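Subject: Re: [armkit-users] Pustura gripper, anyone past the trial?
From: Kimie Fukuda
To: armkit-users

Eldana Tamiru wrote:
> We have the Pustura on loan from Stinddale until the end of
> September and I have to say yes or no to buying two. Data sheet
> looks fine, but a data sheet always does. What I want to know is
> how it does in a living room type setup, small household stuff,
> not blocks on a bench. Also is the Hoshino wrist plate worth the
> extra or can I drill my own?
> Eldana

Hi Eldana, quick one, between two runs.

Short version: buy one, not two, and wait for the next firmware on the second. We've had ours since spring. 612 logged grasps on household things so far, 186 of them misses. Sounds bad. Most of the misses are flat stuff, remotes and thin boxes lying down, where the fingertip skates off the edge. Bottles and jars, hardly any trouble.

Cables are my real complaint. The supplied loom is stiff and fights the last joint on anything close to a wall or under a shelf. I gave it a lot more slack than the manual says and the wrist faults mostly went away. Mostly.

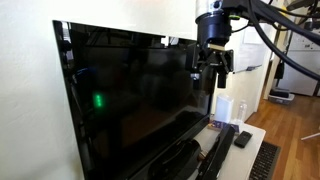
Wrist plate: get the Hoshino one. I drilled my own first, it was out by a hair and I spent a whole Saturday chasing a calibration error that was just my holes. Plate is $200, cheaper than my Saturday.

Other things, no order:
- fingertip pads wear, ask Stinddale for a spare set up front, they threw ours in when I asked
- default closing speed is too fast for anything light, it knocks teh thing over before it grips. We run it at 13 percent
- the force reading drifts if you leave it powered overnight. Re-zero in the morning
- the Brisia driver works but don't take the auto update, it wiped our saved poses

Support is slow but they do answer, and the person who answers knows the hardware. Put the log file in the first mail or you loose a day.

Did they give you the long fingers or the short? Makes a big diffrence on a crowded table. If short, I can lend you our long pair for a week, just pay the postage.

Got to go, arm's waiting.

Kimie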